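Pemitz opens its second cable landing: what it can mean for our small providers
12 Aug 2020

In the last newsletter we promised to come back to the question of wholesale prices in Pemitz, and now there is finally something to report. The port authority has given permission for a second landing station on the north side of the bay. Until today, all international traffic of the region passes through one station, and this station belongs to Mazurek, which is also the largest seller of home Internet in the same towns. For the small providers this was always an uncomfortable situation. They buy their capacity from the company with which they compete for every customer.

The new station will be built by Bridari, a company that does not sell to households at all. It rents space and capacity to any licensed operator, under a public price list. We have read the draft of this list. The contract period can be as short as 30 days, while Mazurek asks its partners to sign for years. The entry fee is lower too, although the fee for the connecting line from the station to the town exchange is not yet decided. In our opinion this line is the weak point of the whole plan. A provider can save money at the sea and lose it again on the last 13 kilometers of road.

Our member Sileo, which connects farms and villages in the hills, told us that it will wait for the final list before it changes anything. Its present contract requires a notice of 90 days, so a decision in autumn would have an effect only in winter. Other members are more impatient. One of them already calculated that it could raise the speed of its basic package and keep the same monthly price, and it serves up to 2000 homes.

We should be careful with the expectations. In the mobile market, the regulator also hoped some years ago that a new wholesale offer would bring down the prices, and the offer was used very little, as the technical conditions were written too strictly. For this reason we ask all members to read the annex about equipment and access hours, and to send us their remarks in writing before the consultation closes in September. Remarks about the connecting line are especially welcome. 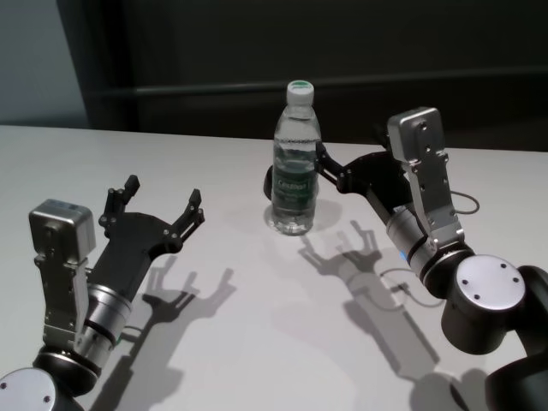
Remarks on the draft price list

Please write one remark per paragraph and mention the number of the clause. You can write in English or in your own language, and we will prepare the translation. Remarks that contain your own prices will be treated as confidential and will not be passed to other members.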